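# Bivgate Media Monitor

A press and mention tracker for small communications teams, sold by Lisberg.
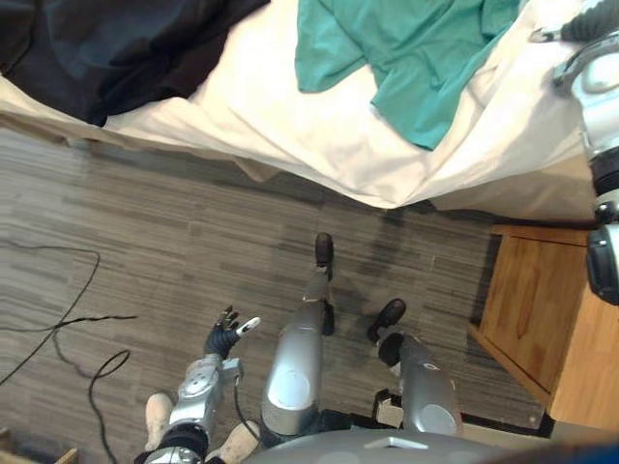 *Teal T-shirt and dark navy cloth on a white sheet.*

We resell four monitoring tools and get asked about Bivgate the most, usually by someone whose boss has seen the demo. The demo is very good. Please read this before you book one.

## What it does

Bivgate searches news sites, trade blogs and podcast show notes for the names you give it, then mails you a digest. You can set up to 13 search terms on the basic plan. Misspellings count as separate terms, so a client with an awkward name will eat through them fast.

The digest goes out at 7 a.m. Replies to it go nowhere.

## What we doubt

**The sentiment score.** Each mention gets a mark from bad to good. Gijs Meijer on our support desk read a month of them against the articles, and the tool had marked a polite obituary as hostile and a lawsuit as upbeat. Switch the column off. We do.

**"Reach."** This is the number of people who could have seen a story - if every reader of the site opened every page. It looks great on a slide. We would not put it in front of a client who asks questions.

**Journalist contacts.** Old. Dede Odoi tried 14 of them for the Wulora launch in February and four bounced. The ones that worked were mostly general newsroom inboxes you could find yourself.

## What holds up

Search is quick and catches small trade titles that Dramani, the cheaper tool on our list, tends to miss. Exports open in any spreadsheet without cleanup. Alerts arrive within roughly 13 minutes of a story being indexed, though indexing itself can take most of a day for smaller blogs.

## Plans

| | Basic | Team |
|---|---|---|
| Search terms | 13 | No limit |
| Logins | 1 | 4 |
| Podcast notes | No | Yes |
| Contract | Monthly | Yearly only |

The Team plan renews by itself. Put the date in your calendar the day you sign.

## Trial

Ask for the trial with your own search terms loaded, not the sample account. Yayra Fiadzo sets these up on Friday afternoons and will need your list by noon.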